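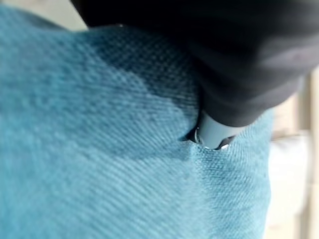
The Clodance Open Day is a public demonstration of robotic cloth handling held at the Vasconcelos textile laboratory. It was first held on 24 October 2018 and has since become a regular event, taking place each March. Admission is free, but places are limited to 500 visitors.

Background

The laboratory began work on fabric handling under Gervásio Holanda, who proposed that the results be shown to local garment workers before they were published. The first program was prepared by Janaína Macedo and Josué Godoy. Cloth was chosen as the main subject because it bends and folds under contact and is harder for a machine to grasp than a rigid part.

Program

Visitors are admitted in groups of 10. Each group attends 2 sessions. The first covers contact with the material: a gripper fingertip is pressed into bunched twill, and staff explain how the cloth gives way and how a fold may be taken up. The second deals with laying out and folding, and uses lighter fabrics supplied by Pratska, a weaving firm.

A wrist camera is used in both sessions, and its view is shown on a screen beside the work table. Questions are taken at the end — visitors may also bring a piece of cloth of their own for testing, subject to approval by the staff.

Organization

The event is directed by Tarcísio Assunção. Welington Quintana is responsible for safety and for the guided tour of the Farkamar building, where the laboratory occupies the ground floor. Children under the age of nine must be accompanied by an adult.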